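Gripper timestamps, again

I spent most of December on the alignment code and it's finally in a state where I can leave it alone for a bit.

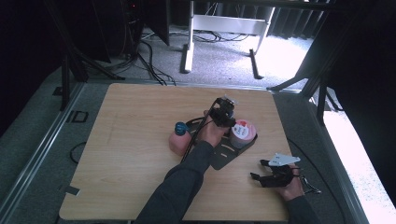

The problem was the clocks. Left and right gripper each log jaw width on their own, and the head camera logs on a third clock. Replay looked fine until I plotted jaw closing against the video and found the left side running 74 ms behind. The policy learned that lag and closed late on every bottle.

I tried a fixed offset first. It held for 15 minutes and then drifted. Now Evano resamples everything to 30 Hz and fits the offset again for each episode — slower to load, but the curves line up.

Leonardo Cocco reran the old set with the new loader and had to throw out 7 episodes where the fit wouldn't settle. I haven't looked at why yet. Next is the config format, which still has the left and right names swapped in one place.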